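### 3.2 Bench layout and reading errors

Errors in reading small volumes are often put down to the worker. Petersen and Rathjen asked whether bench color also plays a part, as clear glass is hard to pick out on some surfaces.
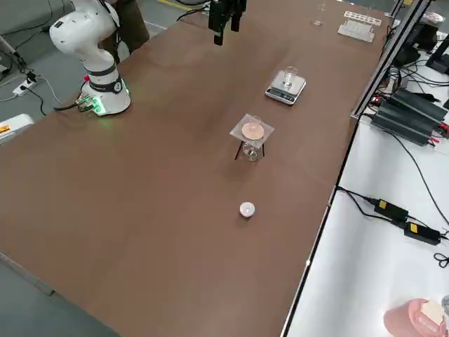
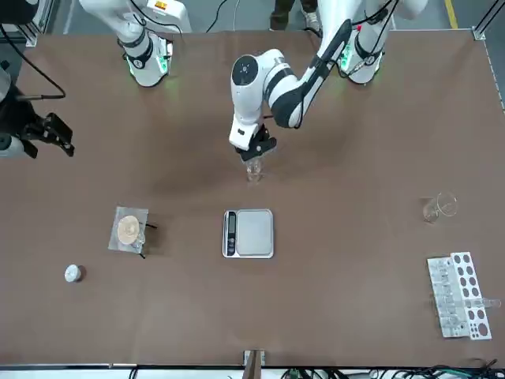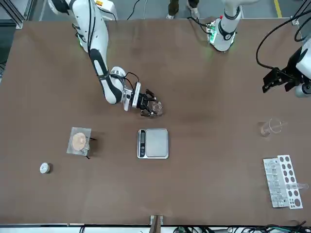 **Figure 4.** Laboratory items on a brown tabletop. Clear glass is held over the table in the second and third views.

We collected 659 readings from 16 trainees at the Sornska teaching lab in July. Of these, 133 were off by more than one scale mark. Nearly 40 percent of those errors came from the lower third of the scale - the part closest to the bench. Abugri reports a similar pattern for pale benches, but her trainees read standing up.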